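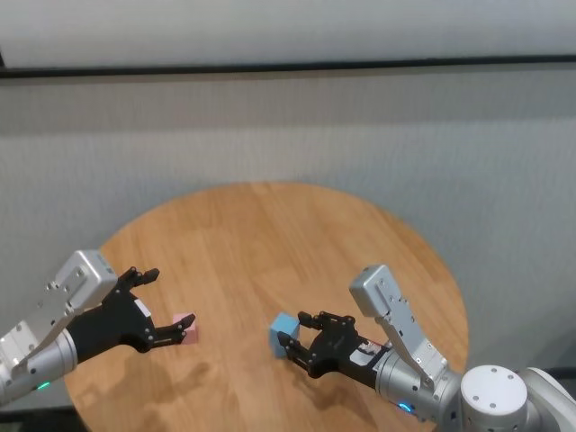
Clenwood's furniture repair grant returns, with the same questions

June 14, 2022

The town of Clenwood will once again pay residents to fix old furniture instead of throwing it out, under a plan announced this week and set to run through the end of summer. The town says the program worked so well last year that it deserves a second round. Whether it worked at all is hard to tell from the papers released so far.

Under the plan, a household can claim part of the cost of repairing a table, chair, dresser or bed frame at a shop on the town's approved list. The list has two names on it: Hayashi, the upholstery and refinishing shop near the rail station, and Clemar, a larger outfit that also sells new furniture from the same building. A third shop, Ulum, was on the list last year and is missing from this one.

Estíbaliz Paredes, who speaks for the town's waste office, said the grant "keeps good furniture in homes and out of the landfill." Asked how much furniture it had kept out, she said the office was still working on a figure. The same answer was given in May, when the first year's report was due. The report has not been published.

What has been published is a two-page summary. It says residents were "highly satisfied" and that shops saw "strong interest." It does not say how many people were asked, how many claims were paid, or how many of the repaired pieces were headed for the dump in the first place. That last point matters. A family that pays to have a dining table sanded and sealed was probably going to keep the table anyway, and a grant that covers part of that bill saves the landfill nothing.

Patricio Barrios, who ran Ulum's workshop for eight years, thinks most of last year's claims were of that kind. "People brought me nice tables with a water ring on them," he said. "They wanted the ring gone. I was happy to do it. But don't tell me that table was going in a ditch."

Barrios said Ulum dropped out over paperwork and slow payment. By his account, the shop waited around three months to be paid back for work it had already finished. Paredes said payments were made "within the agreed window" but would not say how long the window was. The agreement with the shops is not on the town's website, and a request for a copy had not been answered when this item was posted.

The chairs, beds and sofas that do end up at the transfer station are a different matter. Bakari Mwaipopo, who has worked the drop-off lane there since before the grant began, said most of what he sees is flat-pack shelving and particleboard desks that have swelled or split. The repair shops tend to turn those away, as the work would cost more than a new piece. Nothing in the new rules changes that.

There are a few changes. Claims must now come with a photo of the damage, and renters may apply without a landlord's signature. Montserrat Soler, a tenant on the east side who was refused last year, called the second change overdue. "I own my kitchen table," she said. "I never understood what my landlord had to do with it." She plans to apply again but is not counting on the money.

The town has also promised a full count this time, with results to be posted after the program closes. It made the same promise last year, in nearly the same words.

Claim forms are at the town hall front desk and on the waste office page. Repairs started before a claim is approved will not be covered.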